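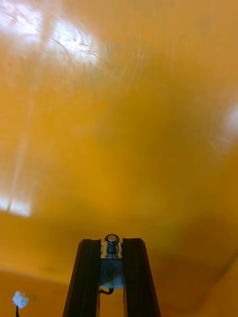
Orange and yellow, the colors of this week.

I went to see Narkano play at home against Esero. I follow this club for nine years already, and I never saw our left side so calm. Spyros Tomić is the reason, I think. In March he was still losing the ball too easily, and the people near me were not kind to him. Now he waits, he looks, and then he passes.

The official attendance was 1466, a good number for us. The goal came after 60 minutes – a low cross, one touch, finished. Esero had two chances near the end, but our goalkeeper was well placed for both.

I would like the coach to rest Tomić next week, although I know he will not do it. Ralleo away is a hard trip and the field there is heavy.

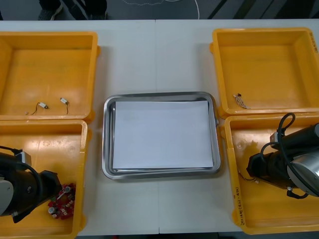 Before the Ralleo match

The club gives us 700 tickets. I will travel by the early bus with my cousin, and I hope to write again when I am home.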